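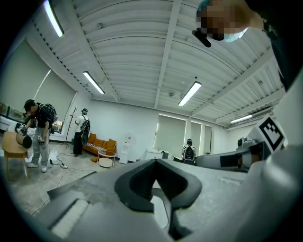
Hand-held gripper with its square marker, in use at Flisoment's Drurkulwood space.

Home | Products | Newsroom | Careers | Contact
Print this page | E-mail this page

Flisoment releases Halluso 3, planning and tracking software for gripper data

DRURKULWOOD, February - Flisoment today put out Halluso 3, the new version of its software for turning hand-held gripper recordings into robot motion plans. Available now to current license holders, everyone else from Friday.

What's new. A rewritten marker tracker that holds jaw position through fast wrist turns. A planner that checks each path against the arm's joint limits before export, not after. Batch import, up to 300 recordings in one go. And the viewer, called Xue, now opens in a browser, no install.

"People were losing whole mornings to bad tracks," said Dehua Yuan, who leads perception at Flisoment. "You'd find out at export. Now it flags the bad stretch when you load the file and you can cut it or re-run it right their."

Halluso 3 reads projects from version 2 without conversion. Older projects need the import tool, see release notes. Four arm profiles ship with the release, more to follow.. Custom profiles can be written by hand in a plain text file.

Online walkthrough Friday, 1930 local time. Sign-up through the newsroom page. Recording will be posted after.

Press contact: Flisoment Newsroom, Drurkulwood
Copyright Flisoment. All rights reserved. | Back to top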